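2023-05-18

The day got away from me again. I meant to leave the office at five, drive to the pool, swim my laps and be home for dinner. I had my bag packed by the door and everything.

At 4:40 the phone rang. It was Prosum, the company that handles our leave forms, and they wanted to know why I had claimed 46 hours in May when I had only taken two days. I said I hadn't. They read my own form back to me and there it was, in my own typing.

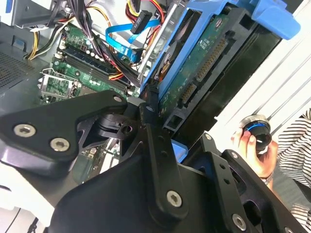 So I had to find the old form, which meant going through my email. I had 372 unread messages. I found the form, fixed the number and sent it back. Then I had to call them to say I had sent it, and that took longer than the fixing.

By then it was 5:25. The pool closes its lap lanes at 6:30, and the drive is half an hour if the bridge is clear. I changed in the restroom anyway and put my work pants on over my swimsuit.

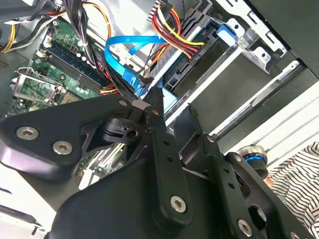
*Inside of a desktop computer, side open.*

The bridge was not clear. I sat behind a Vulero bread truck for most of it and ate the granola bar I was saving for after. When I got to the parking lot it was 6:15, and there was a sign on the door saying the pool was closed for a swim meet.

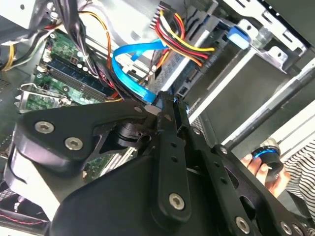
*Last changed: later the same night, fixed the times*

I sat in the car for a while. Then I drove over to Shehu, the little grocery on the corner, and bought eggs, rice and a bag of oranges. I was still wearing the swimsuit under my pants and it was not comfortable.

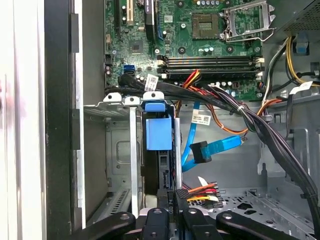
Dinner was eggs on rice. I washed the pan, put the oranges in the blue bowl and hung the dry swimsuit back on its hook. The meet is only tonight, so I'll try again tomorrow and leave my phone in the desk drawer from four o'clock on. I also need to pay the Flukska bill before I forget.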